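The Ten-Year Promise

Kitchen companies love a long guarantee. Reading one is a different hobby.
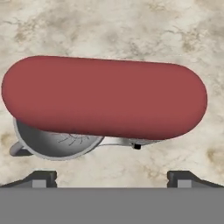

What does a long warranty on a kitchen appliance cover?

Usually the motor, or the part least likely to fail, and only for the person who bought it new and can prove it. Everything that wears out - seals, switches, cords, the little plastic clip that holds the whole thing together - tends to sit on a separate list with a much shorter term.

I came to this subject through a blender. It was a Carrilho, it had a sticker on the box promising years of worry-free use, and in its second June it began to leak from the base. The jar was fine. The motor was fine. The rubber ring between them had gone stiff, and the ring, I learned from a woman on the phone who was very nice about it, was a "consumable." So, apparently, was the collar that screwed over it. She offered me a discount on a new blender.

I have since read 27 warranties, start to finish, for mixers, kettles, toasters, rice cookers and one waffle iron. I can't recommend it as a way to spend your evenings. But I did come away with a fair idea of where the soft spots are.

Start with the word "limited," which appears on nearly all of them and which most of us have stopped seeing. Walovach prints its number of years in letters the size of my thumb and puts "limited" underneath in gray. The limits run to four pages. You must register within a set time. You must keep the original receipt, and a bank statement won't do. You pay the shipping one way, which for anything with a heavy motor can eat up a good part of what the machine is worth. If you gave it to your daughter as a wedding present, the coverage stayed behind with you.

Then there is "normal household use." I asked three companies what that meant. Trarthorpe sent me back a link to the page I had been asking about. Walovach said each claim was judged on its own merits, by Walovach. Harkora at least gave me a straight reply: its smaller machines are tested on the idea that you'll use them a couple of times a week. If you bake bread for a family of six every other morning, you may be outside normal, and the company would be within its rights to say so.

Kimie Wada spent nine years at a repair bench before she moved into teaching, and she is less cross about all this than I am. Her view is that the warranty is priced into the machine, that most people never claim, and that a company can afford to promise a decade of cover on a motor that would have lasted two decades anyway. "Look at what they leave out," she told me. "That's your list of what breaks."

I tried it on my own shelf and she had a point. The exclusions for my kettle name the lid hinge. My lid hinge is held on with tape.

The industry's answer is that long warranties show confidence. Maybe. A brochure from Trarthorpe says it surveyed 3,182 owners and found that nearly all were satisfied with their coverage. I asked how many of those owners had ever made a claim and was told that figure wasn't available. Being happy with a warranty you've never used is a bit like being happy with your parachute while sitting on the couch.

There's also the extended plan, sold at the register by somebody who has been told to ask twice. I priced one at roughly a fifth of the cost of the mixer it was meant to protect. For the first stretch it covered the same faults the maker already covered for free, and after that it paid out a sum that shrank every year. The leaflet called this "declining benefit." I'd call it that too.

So what would I look for now? Parts, mainly. Before buying, I search the maker's site for the cheapest thing that could go wrong and see whether they'll sell it to me. A gasket, a foot, a set of brushes for the motor. If the parts page is empty, or sends me to a form, I don't much care how many years are on the box. Harkora sells most of its small parts, though the postage is steep. Carrilho doesn't list any.

Wada also suggests calling the service line before you spend the money, with a made-up problem, just to see how long you wait. I tried this with two of the companies. One picked up quickly. With the other I made a pot of soup, ate it, washed the pot and hung up.

The blender is still on my counter, by the way. I found a ring that nearly fits, meant for some kind of canning jar, and it leaks only when I fill it past the halfway line.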